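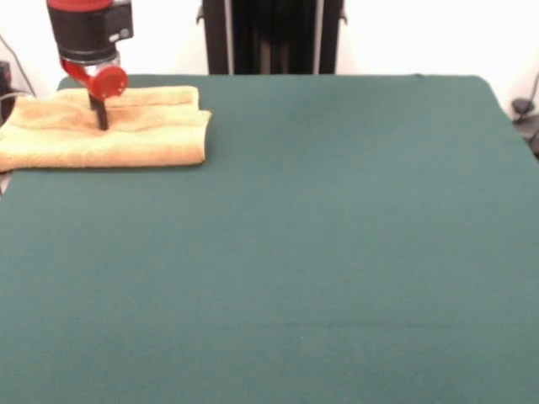 How to fold a bath towel so it sits flat on the shelf

Spread the towel out on a table and smooth it with your palms, right into the corners. I like a bit of felt underneath, as terry cloth doesn't slide about on it. Bring the long sides together, then fold in half, and in half again - don't tug, or the edges will wander.

Press gently along each crease as you go. Keep the thick folded edge facing out, and you'll be able to lift one from the pile without upsetting the other 7, which is lovely on a busy morning!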